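Protolis hand-held grippers, four weeks in
June 27, 2021
By Lachlan Lockyer

I bought a pair of the Protolis hand-held grippers in the spring to replace the Broltico set we had been using at Dellport. Both do the same job. You hold one in each hand, do a task on a tabletop, and the gripper position and finger opening get logged so an arm can be trained on it later. The Broltico pair cost us 3000 and the Protolis pair cost 2000, so I wanted to know what we were giving up.

Build first. The Protolis body is light gray plastic and feels a little cheap when you pick it up. It weighs 822 grams with the cable attached, noticeably less than the Broltico, and after an hour of work I cared more about that than about the feel of the plastic. The fingers curve in toward each other and come to a narrow tip, good for thin edges. The pads are black rubber and have held up so far.

I ran both sets through the same list of chores: folding a cloth, moving cups, opening a drawer, and picking up soft packages. Hard objects were no contest. Either set will lift a cup all day. 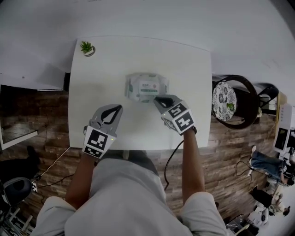 Soft packages are harder. A pouch of wet wipes has no firm side to grab, and if you squeeze in the wrong place it just bends away from you. With the Broltico I ended up pinching the top and dragging. With the Protolis I could steady the pouch from one side and bring the other gripper in low, and on most tries that got me a clean lift. It took practice – my first afternoon was mostly dropped pouches.

Tracking is done with square black-and-white markers on the housings. There is more than one on each gripper, so turning your wrist does not lose the position right away. I did get dropouts when my forearm crossed in front of the other hand. The Broltico had the same problem, and it took longer to recover.

The cable is my main complaint. It is stiff near the housing and pulls on your wrist when you reach across the table. I taped mine to my sleeve, and that helped. The team in Abu Hammour runs theirs over the shoulder and likes it better.

The manual is thin, and the calibration steps are out of order. Do the finger opening first, then the markers. Spare pads come two to a bag and shipping was slow – I ordered mine in January, before the grippers themselves, and they still arrived last.

I would buy the Protolis again at this price. If you already own the Broltico set and mostly handle rigid parts, keep it.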